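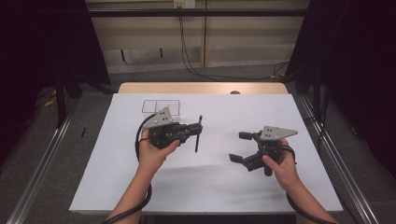 Table 4, white cover on, two-compartment container toward the far side.

January 13, 2025

Spent the morning on the covering for the sorting tables. The gray carpet stays, so the only surface we can change is the tabletop, and the bare wood has been a nuisance with the clear containers. Their outlines get lost against the grain and small parts end up beside the box.

Table 4 now has the white cover. It doesn't reach all the way back. There is a strip of light wood left bare along the far edge and I have decided to leave it that way for now. Pulling the cover back to hide the strip would only shorten it at the front, where the forearms go.

Creases are still there, mostly in the near half. They are soft ones. I can live with them for trays and boxes, but flat items such as washers and the thin Prindetti labels will catch on a fold. To try: roll the cover the other way overnight, then lay it out again with weights on the corners. No tape on the wood – we spent too long in December getting the old glue off table 2.

Clear containers: a little better on white than on wood, but still hard to see. What shows is the thin dark outline and the divider line. From the chair I lose the near rim if I look away and back. Sigrún Eyvindsson suggested a pencil line on the cover to mark where the container goes. I would rather put a strip of colored tape under the base of the container itself, so the mark moves with it. Will do one each way and compare.

Stock after the morning count:
Two-compartment containers, clear: 67
Same, lid missing: 11
Mixed caps and knobs, Pralirden bin: 1121 (Sigrún's count, not checked by me)

The lidless ones can stay in use for sorting. Keep them off the Jitano shelf, which is for closed boxes only.

Layout: the container sits well toward the back so there is open surface in front of it to work over. It is a long reach if you are seated low. Chair up one notch helped me. Sigrún prefers to stand and wants the container a hand's width closer. Marking both positions is fine as long as we write down which one was used.

Sorting the caps by size took around 40 minutes in the last round. Start with the big ones next time and leave the dark ones for the end, they are the easiest to spot on white.

Open items:
– second cover for table 3, same width, longer if Yorath has it
– colored tape, any color except gray
– ask about a lower shelf for the weights
– relabel the Pralirden bin, the old label is peeling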